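23/01/2026
Day three with the Sistero kit, and it is on the dishes!
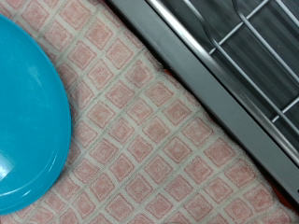
Morning

Up way too early because I wanted to get going before work. The Sistero is the tabletop arm kit I've had my eye on since last March (Benilen sells it, and Derek Horrocks let me have his trial unit for nine days before he decides whether to buy). Setup was 254 steps on paper, which sounds awful, but most of them are "plug this in, press OK" and I got through the lot in one evening with a pot of tea.

Today's job was plates. I put out the turquoise one on the pink checkered towel, right up against the drying rack, and taught the arm where the rim was. You move it by hand, tap the button, move it again, tap. It feels like showing a kid how to hold a pencil, and I love it!

Checkered cloth is a good test, I think, with all those little squares, and a shiny plate throws glare on top of that. The manual suggests a plain mat. I'll try one tomorrow and compare.

Evening

Two gripes for Derek. The cable is too short for my counter, and the app forgets the speed setting every time I close it (wrote to Benilen about that one, no answer yet). The price is 1,388 with the soft fingers included, and I'd want those for anything breakable. He was also looking at the Masanja, but that one needs a laptop running the whole time and I'd hate that in a kitchen.

Still grinning, though. Must remember to charge the remote, and buy dish soap. Cups next, then the wire rack slots, which scare me a bit.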